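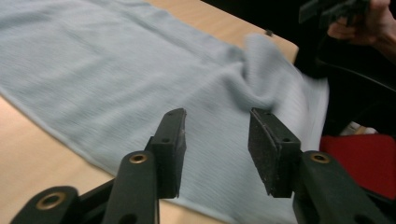 Soft blue-gray cloth on a light wooden table.

When we first climbed the stairs at Kivunetti, a converted grain store of six apartments just up the hill from Beren, I was already composing my excuses to the agent. I'd wanted a garden, you see, and a front door of my own. Then she opened the kitchen window, and in came the smell of the bakery on Hamdan Lane, and I forgot all about the garden – well, for an hour or so.

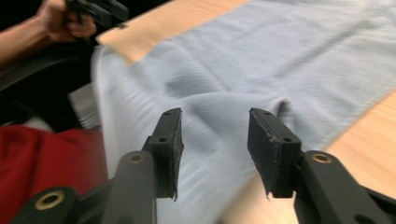 HOMES & MOVING

The place had sat unsold since March, which puzzled me, with two good bedrooms and a living room that gets the sun until supper. The service charge is 220 a month and covers the roof, the stairs and the window cleaning, and Cimosis, who manage the building, sent over every bill I asked for. 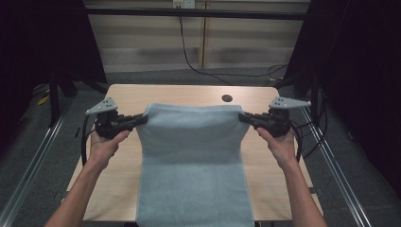 I asked for plenty, too, having once bought a house without asking for any! The lease has 233 years left to run, so my grandchildren can do the worrying. We made our offer over a bun from the bakery and had our answer before the tea was cold – they wanted a little more, and we paid it.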